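작업 일지
2023년 7월 1일 토요일

금일 작업은 Povden 공용 작업장에서 진행하였다. 3월에 착수한 쌍팔 조립 과제 Kindura의 연장 작업이며, 과제판 위의 청색 부품을 양손으로 다루는 동작을 점검하는 것을 목적으로 하였다. 오전에는 배선 정리와 영점 확인을 실시하고 오후에 동작 점검으로 넘어갔다.

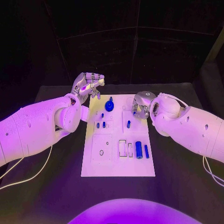
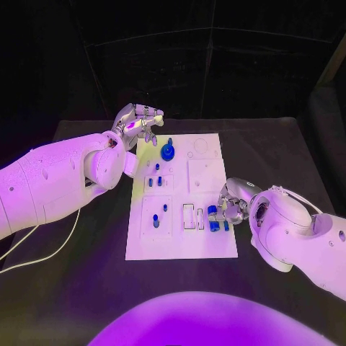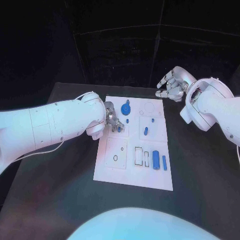
세 장 모두 백색 과제판과 좌우 양팔의 작업 장면임.

Liang은 일지 초안을 열람한 후, 손가락의 파지력을 조정하기 전에 손목의 접근 각도부터 고정하는 것이 순서라는 의견을 보내왔다. 각도가 매회 달라지는 상태에서 파지력 값을 기록하면 비교할 기준이 없어진다는 것이다. 지난달 기록을 다시 검토한 결과 타당한 지적으로 판단되어, 오후 점검 순서를 이에 따라 변경하였다. 다만 접근 각도를 완전히 고정할 경우 누워 있는 원기둥과 서 있는 핀을 같은 절차로 다룰 수 없으므로, 부품의 자세별로 각도를 하나씩 지정하는 방식을 택하였다.

변경 후의 점검 절차는 다음과 같이 정하였다. 먼저 양팔을 대기 자세로 복귀시킨 후 과제판의 기준 모서리를 확인한다. 이어 한쪽 팔만 부품 위로 이동시키고, 반대쪽 팔은 과제판 상부에서 정지시킨다. 양팔을 동시에 움직이는 시험은 단독 시험이 모두 끝난 후에 실시한다. 이 절차로 총 157회의 접근 동작을 기록하였으며, 그중 20회는 손가락이 부품에 닿기 전에 수동으로 중지하였다. 중지 사유는 대부분 손목 회전 범위의 한계에 근접한 것이었고, 나머지는 케이블 장력에 관한 것이었다.

케이블 문제는 별도로 적어 둔다. 팔 외측을 따라 지나는 백색 케이블은 손목이 크게 꺾일 때 여유 길이가 부족해질 우려가 있다. 고정 위치를 팔꿈치 쪽으로 옮기는 방안과 케이블 자체를 긴 것으로 교체하는 방안을 비교하였으나, 후자는 처진 부분이 과제판의 핀에 걸릴 수 있어 보류하였다. 고정구는 기존의 것을 재사용하기로 하고, 조임 나사만 새것으로 교체하였다.

제어 프로그램 Grillix의 설정값도 일부 수정하였다. 하강 속도를 한 단계 낮추고, 접촉 판정 이후의 대기 시간을 늘렸다. 수정 전의 설정은 431번 파일로 보관하였으므로 필요시 복원할 수 있다. 수정 후에는 하강 구간의 떨림이 줄어든 것으로 보이나, 시험 횟수가 적어 결론은 유보한다. 소음은 이전과 차이가 없었다.

조명에 관하여도 검토가 필요하다. 자홍색 조명 아래에서는 과제판의 백색 면이 분홍빛을 띠며, 판 위에 표시된 윤곽선을 읽는 데 영향이 있는지 아직 확인하지 못하였다. 색 보정으로 처리할지, 점검 중에는 조명을 한 가지로 통일할지는 다음 작업일에 정하기로 한다. 개인적으로는 통일하는 편이 기록 관리에 유리하다고 본다.

비용 면에서는 금일 추가 지출이 나사류에 그쳤다. 손가락 관절의 예비 부품은 주문하지 않았다. 현재 상태로 단독 시험을 마칠 수 있을 것으로 예상되며, 마모 여부는 분해 점검 시에 확인한다.

차기 작업 사항
각도 지정표 작성. 부품 자세별로 한 줄씩 정리할 것.
두 개의 사각 홈에 대한 삽입 시험 준비. 넓은 홈부터 시작한다.
케이블 고정 위치 변경 후 손목 회전 범위 재측정.
Liang에게 변경된 절차서를 송부하고 의견을 받을 것.

17시 이후에는 작업장 공용 전원이 차단되므로 그 전에 양팔을 대기 자세로 돌리고 전원을 내렸다. 과제판은 작업대 위에 그대로 두었다. 열쇠는 보관함에 반납하였다.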